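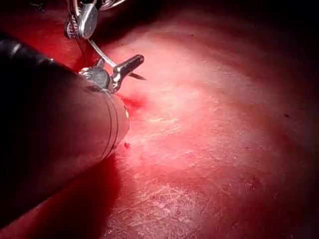

**Kornmont clinic opens its sewing circle to the night shift**

KORNMONT — The suturing practice room at the Prutallow surgical center will stay open until 11 p.m. beginning in February, giving trainees two extra hours to tie knots that no patient will ever have to wear.

Sessions run 90 minutes and center on the interrupted stitch, in which each loop is tied and trimmed on its own before the next one begins. It is slow work. Anyone who has hemmed a pair of pants the night before a wedding will know the mood. 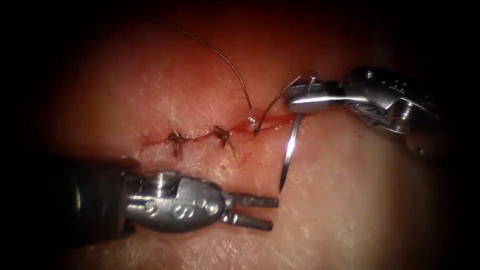 Trainees are asked to keep their spacing even and their tails short, and to resist pulling the thread as if it owed them money. Too tight and the edges pucker; too loose and they wander apart.

The Kiani Fund is covering the later hours with a grant of $3,000, most of it for needles and thread. Coffee was left out of the budget, to some grumbling.

Sign-up sheets are posted outside the Enel Wing elevators. The early evening slots are already full. The late ones, for now, are not.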